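Foam shape sorter, does the arch piece really have its own hole?

Bought a green Plitska sorter at a swap in Prellstead. The listing said every piece has one hole. I have my doubts about the red arch.
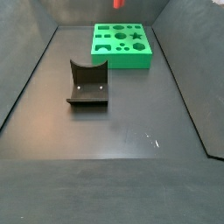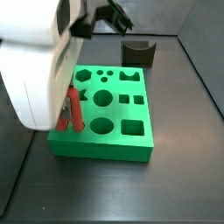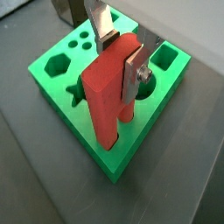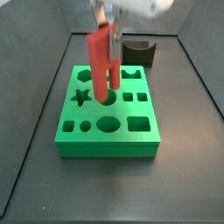

Is there a proper slot for it or did the seller mix 2 sets?

Answer 1
Mine fits fine. Push harder.

Answer 2
I wouldn't push foam. Look for the cutout with the curved notch in one edge, and try the piece flat over it. If it still won't go, I'd suspect a mixed set. Sellers say "complete" a lot.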